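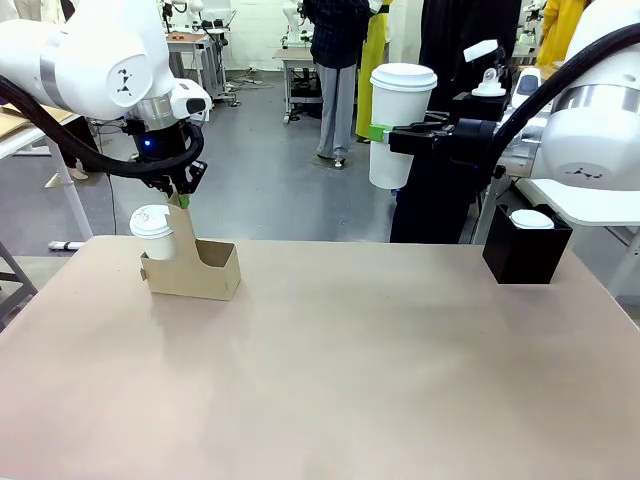 双臂装杯里的“扶持臂抖动”:一个离线重标注的办法,以及它没有解决的部分

上一篇写到,Filtia 在装杯任务上的成功率卡住不动,换骨干网络、加数据增强都没有用。这一篇写后来查出来的原因和目前的处理方法。方法很简单,改动全部在数据侧,训练代码几乎没有动。实验规模不大,结论适用的范围也有限,后面会逐条写清楚。

任务定义

任务是把带盖的纸杯装进瓦楞纸的杯托。一条臂夹住杯托中间竖起来的提手,我称它为扶持臂;另一条臂取杯、移动、对准空格、下放、松手,我称它为操作臂。扶持臂在整个过程里理论上不需要做任何事,只要夹住提手别动。成功的判据有三条,缺一不可:杯子进格,杯底碰到杯托底面;杯盖没有被碰松;松手之后杯托没有被带离桌面。杯子进格以后稍微歪一点算成功,只要它不继续倒。

这个任务看上去比插销、拧盖之类的要容易,格口比杯身宽,留有余量。难点在杯托本身。空杯托很轻,和桌面之间的摩擦基本靠不住,操作臂的杯底蹭到格口边缘,杯托就会被推走或者掀起一个角。所以必须有一条臂扶着。可一旦有一条臂扶着,杯托的位姿就由这条臂决定,扶持臂动多少,格口就跟着动多少,而且因为提手是纸板,受力会弯,格口的位移和夹爪的位移之间还有一段滞后。

策略结构和上一篇一样:多路相机图像加双臂本体状态,输出一段双臂的目标末端位姿和夹爪开度,也就是通常说的动作块。训练用 Pilum,标注和回看用 Irelel,这两个都是组里自己的工具,前者管训练调度和评测回放,后者是一个带时间轴的轨迹浏览器。遥操作数据一共采了 136 条,剔除中途掉杯、遥操作断连以及起始位姿不合规的,剩下 126 条进训练。本文所有的训练用的都是同一批 126 条,没有再补采。

问题是怎么发现的

最初的失败看起来都像操作臂的问题:杯底落在格口边上,然后压弯纸板,或者杯身斜着进去卡住。我顺着这个方向查了很久,包括重新标定操作臂侧的手眼关系、提高腕部相机的分辨率、在对准阶段加密采样。标定误差确实改小了,成功率没有可以辨认的变化。

后来是 Abdelkrim Erraji 在 Irelel 里把双臂末端的速度曲线叠在一起看,指出扶持臂在操作臂下放时一直在动。幅度很小,看视频看不出来,画成曲线很清楚。更值得注意的是它动的方式:扶持臂的位移和操作臂的位移有明显的同步关系,操作臂往下走,扶持臂也往下沉一点;操作臂横向修正,扶持臂朝同侧偏一点。

我先怀疑是底层控制的耦合,两条臂装在不同的底座上,没有机械连接,于是做了一个对照:把扶持臂的目标位姿固定成常数,操作臂照常回放同一段轨迹。扶持臂的实测位移几乎归零。所以耦合出在指令里,是策略自己输出了这个运动。

再往前一步,去看遥操作数据。同样的同步关系在示教里就有,而且更强。原因不难理解:遥操作员用两只手分别控制两条臂,扶持的那只手应该悬停不动,但人的两只手很难完全解耦,一只手做精细动作时,另一只手会跟着有小幅的伴随运动。身体前倾去看格口,两只手会一起往前。示教时这没有造成什么麻烦,因为人在闭环里,格口动了,人会看见,操作臂随即补偿过去。

策略学到的东西就不一样了。从它的角度看,扶持臂的动作和操作臂的本体状态之间存在一个统计上很稳的关系,用操作臂的状态去预测扶持臂的小幅位移,损失确实会下降。于是它把这个关系学了下来。执行的时候形成一个回路:操作臂对准格口,扶持臂跟着偏,格口移动,操作臂再修正,扶持臂再偏。人能把这个回路收住,策略的动作块是按段执行的,段内没有反馈,收不住的时候就表现为杯底擦着格口边缘来回找。

这类现象归到因果混淆里大概是合适的,模型利用了一个在数据里成立、但在执行时会引出副作用的相关性。我对这个归类没有特别坚持,下面的方法也不依赖它。

几种没有采用的做法

第一种是直接在执行时锁住扶持臂。夹爪闭合并检测到接触以后,忽略策略对扶持臂的输出,一直保持到操作臂松手。能用,对照实验里也跑过,但它需要一个手写的状态机来决定何时锁、何时放。装杯任务里阶段分明,写起来不费事,换成需要扶持臂偶尔调整姿态的任务就不成立了。另外锁住之后,训练分布和执行分布之间多出一个差异:训练时策略看到的扶持臂本体状态是一直在轻微漂移的,执行时变成常数。实测这个差异造成的影响比预想的大,操作臂在下放前会犹豫,悬在格口上方反复输出很小的位移。

第二种是对扶持臂的动作做低通滤波。伴随运动的频率和正常的接近运动有重叠,截止频率设低了,扶持臂去够提手的那一段会变形,夹偏;设高了,下放阶段的低频漂移留在里面。漂移恰恰是危害最大的成分,高频抖动反而会被底层控制器和臂的惯性吃掉大半。

第三种是从扶持臂的动作头里屏蔽操作臂的状态输入。这个从因果的角度看很干净,问题是图像里也看得见操作臂,只屏蔽本体状态,模型会从图像里把同一个信息再取出来。把图像也拆开,两条臂就失去了协调的依据,扶持臂还没夹稳,操作臂就下来了。

第四种是重新采数据,给遥操作端加一个脚踏开关,踩下时扶持臂锁定。这是以后采数据应该做的事情,现在新一批已经这样采。但手头的数据不想丢,而且往前的几个任务里都有同样的问题,所以还是需要一个离线的办法。

方法

方法分两部分,一部分改扶持臂的标签,一部分改操作臂的坐标系。

先说第一部分,保持段重标注。对每条轨迹的每条臂,找出所有的保持段。保持段的定义:夹爪处于闭合状态,夹爪电流高于接触阈值,并且末端在一个滑动窗口内的位移和转动都小于给定上限。窗口的首尾各收缩一小段,避免把减速和起步的部分算进去。相邻两个保持段间隔很短而且位姿相近,就合并。

找到保持段以后,取段内末端位姿的代表值,平移部分取逐轴中位数,旋转部分取四元数的平均再归一化,然后把段内的动作标签全部替换成这个常数。段的首尾用一小段插值接到原来的轨迹上,否则标签里会出现台阶,模型会把台阶平均成一个缓坡,结果更差。

这里有一个容易忽略的细节:只改动作标签还不够。输入侧的本体状态仍然是漂移的,标签是常数,模型学到的就成了“无论我现在偏到哪里,都回到段内中心”。这听上去是件好事,可段内中心是未来信息,推理时拿不到。在刚夹住的时刻,模型并不知道这次的中心在哪里,只能输出一个跨轨迹的平均,于是扶持臂在夹住以后会往一个平均位置拖一下,杯托跟着被拖走。第一版就是这么失败的。

处理办法是把扶持臂的动作改成相对表示。具体来说,保持段内的标签以进入保持段那一刻的实测位姿为参考,目标相对位姿为单位变换;同时在输入里加一个参考位姿通道,内容是最近一次夹爪由开变闭且确认接触时的末端位姿,减去当前位姿。这样一来,模型要输出的东西就是参考位姿通道的一个简单函数,没有用到未来信息。段内代表值也就不再取中位数,改用段首位姿。中位数的版本留在代码里当选项,默认关掉。

输入侧的漂移没有去改。图像里扶持臂和杯托确实在动,本体状态如果改成常数,就和图像对不上。漂移的输入配上单位变换的标签,正好给了模型一批“偏了之后应该回到哪里”的样本,相当于免费得到一些纠偏数据。

第二部分,操作臂的坐标系。原先操作臂的动作以自己的基座为参考。扶持臂夹住提手以后,格口相对于扶持臂末端的位置基本固定,差别只来自夹持点的高低和纸板的弯曲。所以在扶持臂处于保持状态时,把操作臂的动作标签改写到扶持臂末端的坐标系下。扶持臂没有处于保持状态时,仍用基座坐标系。两种坐标系用一个二值标志区分,标志作为输入给模型,由夹爪状态直接算出,不需要模型去预测。

这一步引入了两条臂之间的外参,外参误差会直接进到操作臂的目标里。但这个误差在训练和执行时是同一个,只要中间没有挪动底座,模型会把它当成常数吸收掉。挪过底座就要重新标定,而且数据里要记录每一批采集时用的外参。早期有一部分轨迹没有记录,是从当时的配置文件里翻出来补上的。

动作块跨越坐标系切换的情况需要单独处理。一个块的前半段扶持臂还在接近,后半段已经夹住,按逐步标志来定会让同一个块里出现两种坐标系。试过逐步切换,训练损失在切换点有一个很高的峰。现在的做法是整个块统一使用块首时刻的标志,后半段即使进入了保持状态,也按基座坐标系解释,下一个块再切。代价是切换会晚一个块的执行长度,对这个任务没有影响,因为操作臂此时还在远处。

实现中的几个参数

接触阈值没有用固定电流值。夹爪指面上贴了胶带,胶带磨损以后摩擦和厚度都会变,同样的夹持状态对应的电流有差异。做法是取每条轨迹里夹爪空闭合和带载闭合两类电流做一个简单的二分,按轨迹自适应。没有空闭合样本的轨迹,用同一批次的均值代替。

位移上限的选取影响较大。设得太紧,漂移大的保持段会被切成碎片,每一片都有自己的段首位姿,等于把漂移原样保留下来,只是变成了阶梯。设得太松,会把扶持臂真正有意图的调整也抹掉。我在 Irelel 里抽看了一部分轨迹,按人工判断反推了一个值,之后没有再调。所有对照都用这个值,没有在评测集上选参数。

有些轨迹里遥操作员确实主动移动了扶持臂,比如杯子卡住了,把杯托往旁边挪一下去配合。这些段超出位移上限,自然不会被重标注。它们在操作臂坐标系改写那一步要小心:扶持臂夹着提手在移动,算不算保持状态?目前算。夹爪闭合且有接触即认为格口跟着末端走,坐标系仍取扶持臂末端。也就是说两部分对“保持”的定义不一样,第一部分要求静止,第二部分只要求夹住。最初写代码时两处共用了一个函数,这个错误存在了一段时间,那期间的结果全部作废了。

评测设置

每个条件在真机上跑 14 次。初始条件事先生成一张列表,所有条件用同一张:杯托在桌面上的位置和朝向、杯子的起始位置、先装哪一格。布置时用一个叠加显示的参考图来对齐,误差在肉眼可分辨的范围以内。各条件交错着跑,避免光照和胶带磨损的缓慢变化落在某一个条件上。评测由 Abdelkrim 布置和判定,他判定时不知道当前加载的是哪个权重,权重由 Pilum 按打乱的顺序加载,跑完再解码。

超时算失败。人工干预算失败。一次装杯如果策略自己失手,又自己重新对准成功,算成功。

对照条件如下。

条件甲:原始数据,原始表示,即上一篇的基线。
条件乙:原始数据,执行时用状态机锁住扶持臂。
条件丙:只做保持段重标注,包括参考位姿通道。
条件丁:重标注加操作臂坐标系改写。
条件戊:只做坐标系改写,扶持臂标签不动。

五个条件使用相同的网络结构、训练步数和学习率曲线。丙和丁多了参考位姿通道,丁和戊多了坐标系标志,输入维度略有差别。

结果

甲,14 次里成功 4 次。
乙,成功七次。
丙,成功九次。
丁,成功十一次。
戊,成功六次。

甲和丁之间做 Fisher 精确检验,双侧 p 值是 0.021。甲和丙之间是 0.13,到不了通常的显著水平。丙和丁差两次,在这个样本量下什么也说明不了。所以从统计上能说的只有一句:两部分一起用,比基线好。至于每一部分各自贡献多少,现有数据不足以判断。下面关于各部分的讨论主要依据轨迹层面的量和失败类型,请按这个前提来读。

轨迹层面,我看了下放阶段扶持臂末端的累计位移,以及它和操作臂速度之间的相关系数。甲的相关系数和示教数据里的接近,略高一点。丙和丁都掉到了和零难以区分的水平。戊的相关系数和甲相同,这符合预期,它没有动扶持臂的标签。戊的成功次数比甲略多,可能的解释是操作臂的目标挂在扶持臂末端上,扶持臂漂了,目标也跟着漂,相对误差小了一些。但段内没有反馈的问题还在,块是在块首时刻解算到基座坐标系里再下发的,块内扶持臂继续漂的部分补偿不到。

有人会问为什么不在底层每个控制周期用扶持臂的实测位姿重新解算操作臂的目标。做过,出现过一次操作臂和扶持臂同时振荡,急停了。扶持臂的实测位姿带噪声,经过杠杆放大以后加到操作臂上,操作臂碰到杯托又把力传回去。加滤波应该可以,暂时没有继续。

失败分析

甲的十次失败,六次是杯底落在格口边缘,两次是杯盖碰到提手,一次是松手时杯托被带起来,一次超时。

丁的三次失败全部集中在同一类情况:先装的一格已经有杯子,再装另一格时,杯托因为一侧有重量,提手和底板之间的夹角变了。扶持臂末端一动没动,格口却相对它有了偏移。这说明“格口相对扶持臂末端固定”的假设在装了一个杯子以后就不太成立了。纸板的提手可以绕根部弯折,夹持点越高,弯折的余地越大。三次失败里有两次夹持点都在提手的上沿。

这个问题在甲里没有显出来,因为甲大多在更早的地方就失败了。失败类型随着方法改变,前面的障碍去掉以后露出后面的,这一点在只报告成功率的时候看不到。

乙的失败里超时占了多数,就是前面说的悬停犹豫。我把乙执行时的本体输入换成带人工噪声的版本,噪声的幅度按示教漂移来配,犹豫的现象减轻。这只跑了几次,没有计入上面的结果,但足以支持分布差异的解释。

丙的失败比较杂,有两次是操作臂对得很准但是太慢,超时。原因没有查清。

另外有一个现象在各个条件里都出现:已经装进去的杯子会朝杯托外侧歪。判据里允许歪,所以没有计为失败。歪的程度和松手时夹爪张开的方式有关,两指张开不对称,一侧先脱离,杯子会被另一侧的指面推一下。指面上的胶带边缘翘起来的时候更明显。现在的处理是评测前检查胶带,翘了就换。

重标注是否损害了其他行为

担心过一件事:把扶持臂教得一动不动以后,它会不会该动的时候也不动。装杯任务里扶持臂该动的时候有两种,一是没夹稳要重新夹,二是前面说的主动配合。

重新夹取的行为保留下来了。保持段要求有接触电流,夹空的时候电流低,不进保持段,标签没有改。评测里丁出现过夹空后重新夹取的情况,动作和甲没有看得出来的区别。

主动配合的行为变少了。示教里这类样本本来就少,重标注以后,扶持臂在夹持状态下的标签绝大多数是单位变换,少数的非零样本很容易被平均掉。丁的评测里一次也没有看到主动配合。装杯任务可以不要它,别的任务未必。可以考虑的做法是对非零的夹持段做上采样,或者把动作头换成能表示多峰分布的形式。Filtia 目前的动作头表达多峰的能力有限,这一点在上一篇的评论里有人提过,我同意。

和 Trajkovski 任务的对照

组里另一个双臂任务代号叫 Trajkovski,是一条臂压住布料一角,另一条臂把对边拉平。数据采集用的同一套遥操作设备,示教里同样能看到伴随运动。我把同一份重标注脚本原样跑了过去,参数没有改。

结果是没有改善,也没有变差。看了曲线,那边的扶持臂是压在桌面上的,末端被桌面和摩擦约束住,指令里的漂移没有转化成实际位移。伴随运动存在于标签里,但没有造成后果。这算是一个反向的佐证:同样的标签问题,只有在被扶持物体会自由地跟着末端走的时候才有害。

坐标系改写在那边没有做,布料没有固定的目标点,改写了没有意义。

关于复现

脚本已经合进 Pilum 的数据预处理里,默认不启用,要在任务配置里打开。依赖的字段有:双臂末端位姿、夹爪开度、夹爪电流、每批的外参、时间戳。没有电流字段的话,可以用夹爪指令开度和实测开度的差来代替,指令继续闭合而实测停住,即认为有接触。我在自己的数据上比较过两种判法,保持段的起点有少许差别,重标注的结果几乎一样。提手是薄纸板,对开度差的分辨率有一定要求,夹爪编码器太粗的不行。

时间戳要注意。双臂的状态是两个进程分别记录的,早期数据里两路时间戳差一个固定的偏置。做相关分析之前一定要对齐,否则同步关系会被低估。我第一次算相关系数时没有对齐,得到的数值很低,差点就此放过这条线索。

重标注之后建议做一次回放检查:把改过的标签在真机上开环跑几条,不放杯子,只看扶持臂在段首段尾有没有跳动。插值长度设短了会听到减速器响一下。

检查相关性的代码也在同一个目录里,输入一个批次,输出每条轨迹每个保持段的位移和双臂相关系数,按大小排好。已有双臂数据的人可以先只跑这一个,如果保持段的位移本来就很小,后面的步骤都可以省掉。

待做的事

夹持点高度。丁的失败和夹持点偏高有关,打算先看示教里夹持点高度的分布。如果示教本身就是高低混杂的,按高度筛一遍也许就够了。筛完训练集会变小,需要一个随机删掉同样条数的对照,不然分不清是高度的作用还是条数的作用。

提手弯折。如果筛高度不够,就要让操作臂在下放前重新观察格口,不能完全依赖扶持臂末端。一种做法是缩短下放阶段的动作块,让图像反馈进来得更勤;缩短以后动作的连贯性会差一些,之前在别的任务上见过停顿变多。另一种是在扶持臂末端坐标系上再加一个由图像估计的修正量,这需要格口的标注,Irelel 目前支持点标注,不支持在遮挡时跨帧插补,要先改工具。

评测次数。14 次对五个条件来说太少,下一轮准备只留甲、丙、丁三个条件,把次数加上去,专门回答坐标系改写有没有独立贡献这个问题。初始条件列表会重新生成,同时把“已有一杯”和“两格皆空”分开统计,这次是混在一起的。

脚踏开关采的新数据到三月底应该能凑够一批,到时候把新数据不做重标注、旧数据做重标注两种情况放在一起比。如果两者接近,旧数据就可以并进来用。

评论里问上一篇基线所用学习率的那位:配置文件里写的是对的,正文里少打了一个零,已经改了。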